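Plullow opens its practice kitchens to small teams

Anyone who has tried to teach a robot arm its way around a kitchen will know how quickly the crockery bill mounts up, so we were very pleased to hear that Plullow is now offering its simulated kitchens to small teams and colleges as well as to the bigger workshops it has served until now. The service, called Clernano, went on sale on July 22, 2018, and after a good few evenings spent with the trial version I can say it is a friendly thing to use (even for those of us who still print out the manual).

You choose a room, set out your appliances and dishes, pick an arm and then let it practise reaching and gripping for as many tries as you like. The starter pack comes with 10 kitchens and allows 1000 practice runs a month for £497, while the full pack, at £949, lifts the limit on runs and lets you bring in cupboards and worktops of your own.
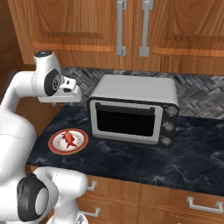 A white arm at the worktop in one of the Clernano kitchens, with a toaster oven and a plate close by.

Intan Ngui, who looks after customers at Plullow, told us that the worktops took her colleagues longer than anything else, and that people kept writing in to ask for darker stone. She was kind enough to talk me through the settings twice over! My one grumble is that changing the lighting means loading the whole room again, and on my elderly computer that took around a minute each time.

A version for the Manier range of arms is promised, though no date has been given. Trial copies can be had by writing to Plullow's sales desk.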